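Notes on stacking enamel-style rimmed dishes, after a long stretch of doing it badly. Thread.

1/ Two pieces, one white with a blue rim, one white with a red rim. Blue goes on top. The red edge shows underneath when the stack is slightly off center.
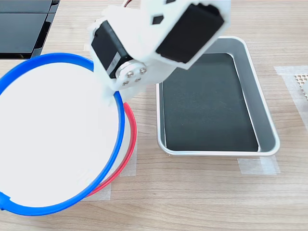
Does the offset matter? Only if the shelf is tight. My shelf at Valdebenito is 302 mm deep, and a crooked stack catches the door.

2/ Lift the top piece by the rim and tilt it before moving it sideways. Sliding it drags one rim across the other. 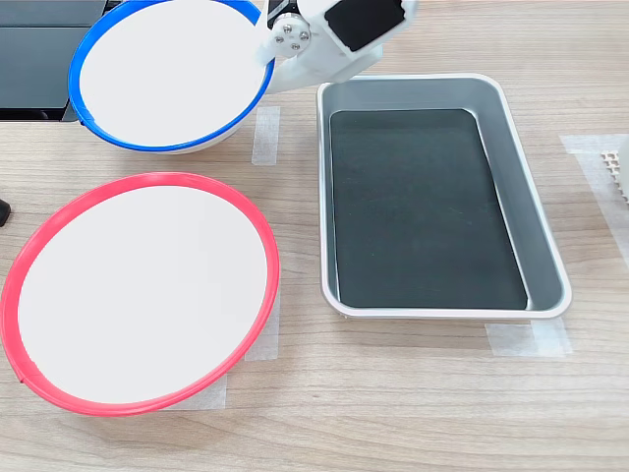

3/ Metal tray stays to the right of the stack, long side running away from the table edge I work from. It has a dark liner in the bottom. I cut mine from a Grollero drawer mat, 33 cm off the roll.

4/ Tape on the table marks where things go.
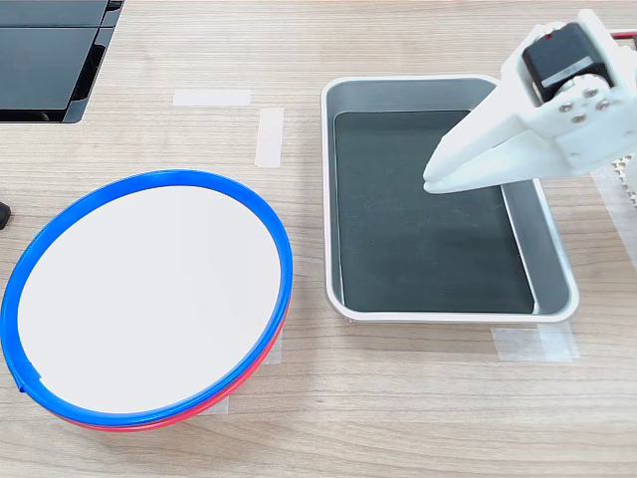 I replace the strips every March. Vakden tape leaves less residue than the cheap rolls but curls at the corners.

5/ Unstacking is the same thing backwards. Blue comes up first and red stays on the table next to the tray. 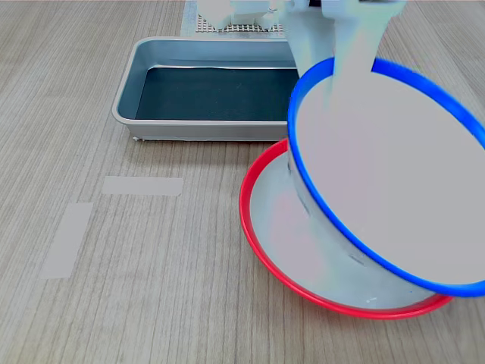

Red then goes to the sink, tray last. The liner comes out and dries flat on a towel. Mine still has a wave along one side after 13 washes. Next liner will be a thicker one.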